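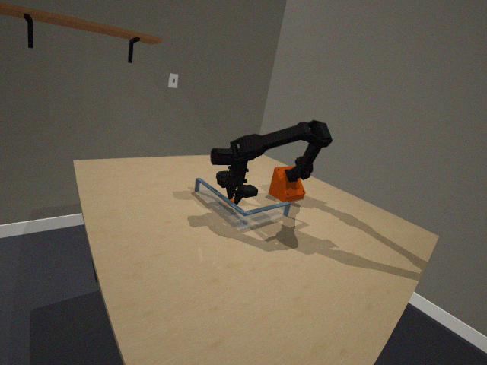 Mpho Xaba wrote back that she'd take any robot I liked as long as I stopped calling it a helper, because the last thing management called a helper took two people off her shift. Fair enough. I'd sent a cheerful email to the whole packing room saying we were going to try out a new cell in simulation first, and hers was the only reply. It changed how I did pretty much everything after that, so I'm going to quote it at you before we get to the steps.

Home | Guides | Shop Floor | Software | Archive | Contact

So! This is how I plan a small arm job at Clotano before we buy anything or move a single bench. We make spare parts kits, and the job I had in mind was the dullest one we've got: picking up a small part, putting it down in the right spot, doing it again. You'll need a computer that can run a simulator (we use Flunelex, but any of them will do) and some patience from the people whose job you're poking at.

Step 1. Go do the job yourself

A full shift if they'll let you. I lasted until lunch and my kits were terrible. Write down every single thing your hands do, including the stuff that isn't on the work sheet. On our sheet there were four actions. My notes had 13, and most of the extra ones were little fixes - turning a part the right way up, shaking two apart, tossing one with a bad edge.

Step 2. Build the boring version

Put in a table, an arm, and one part to pick up. That's it. I spent a whole evening making my first virtual bench look like our real one, and it taught me zero about the work. Get the table height and the reach right and leave the rest alone.

Add anything the arm has to reach over or around, though. Rails, bins, guards, all of it. If the fingers have to come down close behind something, you want to find that out on a screen.

Step 3. Run it a lot, then mess it up

I did 1000 picks with the part in a slightly different place each time. Then I went back to my notes from Step 1 and put the little fixes in one by one. Part upside down, two parts stuck together, part too near the rail. My success rate dropped like a stone, and I was weirdly happy about it, because now I had a list of what the arm couldn't do.

Step 4. Bring the list to the room

Do this before you bring it to your boss. I printed mine and left it on the break table with a pen. When I came back, Mpho had crossed out two items ("we stopped getting those in December") and added five I'd never have thought of.

Step 5. Write down who does what afterward

Names, hours, pay grade. If the arm takes the plain picks, somebody is still sorting the odd ones, clearing jams and checking kits, and that's harder work than before. At Prileo, where I used to be, they skipped this part and the best packer ended up babysitting a machine all day for the same money. She left.

We wrote ours on one page. Nobody's hours go down for the trial, two packers get trained to stop and restart the cell, and either of them can shut it off without asking me.

Step 6. Only then ask for a quote

Send the supplier your ugly list along with the pretty run. Ours came back with a different gripper suggestion and a longer lead time, so I'm back at Step 3 this week, with the new fingers loaded and Mpho's five items at the top of the pile.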